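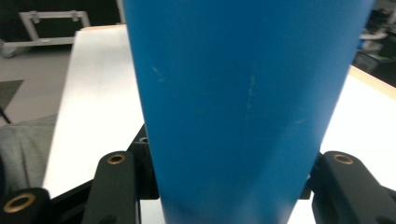

By Jintana Srithong | April 2, 2021 | 13 shares

I went to the open afternoon at the Rinholm teaching labs because the flyer promised I would "see chemistry being calculated". I did my undergrad degree with a plastic model kit and a borrowed textbook, so I wanted to know what students get now.

What they get is Plemora, a program that draws orbitals. You type in a molecule, wait a bit, and coloured lobes come up on the screen. Our group of 15 was shown water, then benzene, then ferrocene, which took long enough that the demonstrator filled in with a story about his thesis.

The pictures are lovely. My trouble is with what was said about them. We were told that the program "shows where the electrons are". It doesn't. It draws a surface at a cutoff value somebody picked, and if you change the cutoff the lobes swell or shrink. I asked what value we were looking at and the demonstrator had to go hunting through a menu. He found it, to his credit, but I doubt the first-years ask.

I also asked which method had been used for ferrocene. "The default one" was the answer. Iron compounds are just where I'd want to know more than that.

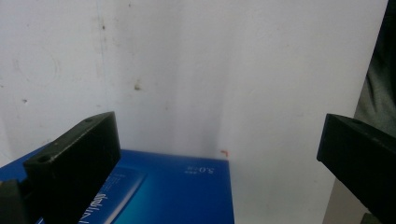

The wet lab

Next we went down the hall to Dorach, the inorganic room. A student was making a nickel complex and comparing its colour with the one predicted upstairs. The prediction said 20 nanometres away from what the spectrometer gave. The poster called this "excellent agreement". Maybe so, but there was no error bar on the poster and no word on how the other compounds had done.

The best part was a small side talk in the Paisan room on symmetry labels, done on a whiteboard with two markers, one of them dying. It ran 55 minutes and I could have stayed longer. The speaker worked through square planar by hand and got the splitting order right before she opened any software – I'd have put her on first.

Parking was free after four. The biscuits had gone by then.

3 comments

kelpie_r: The cutoff thing drives me up the wall too. We lose marks if we don't state it.

Tom in second year: Bit harsh on the demonstrator, he was filling in for someone.

marl55: Are the whiteboard notes posted anywhere?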